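Eltcombe Paint Notes

A plain-text collection of notes on interior paint colors, kept by a small group of people who repaint older houses. Version 4. Replaces the Irkimix spreadsheet, which is no longer updated.

What is in it

133 entries, one per color. Each entry was written after the second coat had been on the wall for at least 12 days. Colors that were only tried on sample cards are left out.

Files

notes.csv: the entries
rooms.csv: window direction and bulb type for each room
makers.txt: short codes for paint makers
changes.txt: what was fixed between versions

Fields in notes.csv

color_name: as printed on the can, spelling kept
maker: short code, see makers.txt
finish: flat, matte, eggshell, satin or gloss
coats: whole number
day_note: free text, written before noon
night_note: free text, written with the lights on
redo: yes, no or blank

A blank in redo means the writer moved out or never answered. Don't read it as a no.

How the notes were written

Writers used their own words. We fixed typing errors and left the rest alone, so "chalky" in one entry may be "dusty" in another. Notes longer than 500 characters were cut at the last full sentence.

Known problems

Whites and grays make up most of the list. There are very few reds and no true yellows. Most rooms face north. Two Buchanan entries share a color name but came from different base paints, so match on maker and finish as well as name.

The night notes for pale grays disagree more than any others. Bulb type explains part of it, and rooms.csv has gaps there. 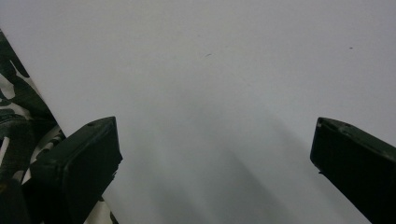

Desora wrote back that the pale grays should be split by bulb type before anyone compares them, and that the night notes with no bulb listed should be dropped. We have kept those rows in for now. To leave them out, filter on bulb in rooms.csv.

Use

Free to copy and change. Please keep changes.txt with any copy you pass on. Corrections go in the issues list, one color per issue. The next version is planned for July.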